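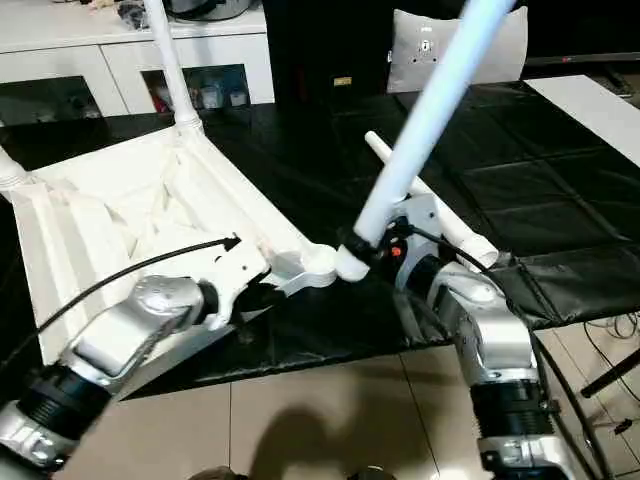
4.2 Does the upside-down position help?

Most instruction sheets for small plastic chairs tell the reader to turn the seat over on a table and work on the legs from above. Ruangrit's review of such sheets treats this as settled good practice. We are less sure. The advice is repeated from one sheet to the next, and we could not find a single sheet that says where it came from or what it was compared with.

The case for it is easy to state. With the seat face down, the joints are in plain view and the weight of the chair rests on its broadest part. The molded ribs and recessed panels on the underside can be seen, and a person can tell at a glance how each leg stands to the others. All of this is true, and very little of it bears on whether the legs end up properly seated.

In our trials we logged 101 leg fittings with the seat upside down. Of these, 72 passed the pull check at the first attempt. The Plerkmont report gives a much higher rate for the same position, but it counts a leg as fitted once the person says it is finished. We do not think that is a fair test. A leg can look straight and feel firm while still being short of its stop, and a collar that covers the joint makes the gap hard to see.

The table matters more than the reports allow. A smooth cover protects the seat from scratches, and for that reason it is often recommended. It also lets the seat slide. Prenano's guide advises a glossy sheet and, two lines later, tells the reader to push hard at an angle. We doubt that anyone tried the two pieces of advice together. A creased sheet brings a further problem, as the seat may rest on a fold and rock when one leg is pressed.

There is also the matter of what a person can judge by looking closely at a single part. Several authors, among them the Sangkhawat group, suggest checking the shading of a surface for signs of strain or poor fit. On pale, matte surfaces we found this close to useless. Light falling across a curved side makes a gradual dark area whether or not anything is wrong, and a darker band near one end may be a textured section or only shadow (Figure 6).

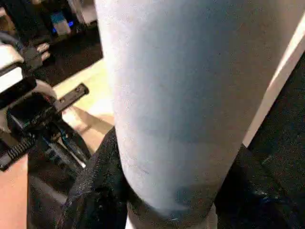
Figure 6. Pale cylindrical object at close range, with a darker gray band near its lower end.

Two raters sorted 48 close views into "sound" and "suspect." They disagreed on 10, and talking it over did not settle most of those. We therefore dropped visual grading from the main results and kept only the pull check. Readers who want to defend grading by eye should first show that it holds up between raters, a step the Jurngate study also left out.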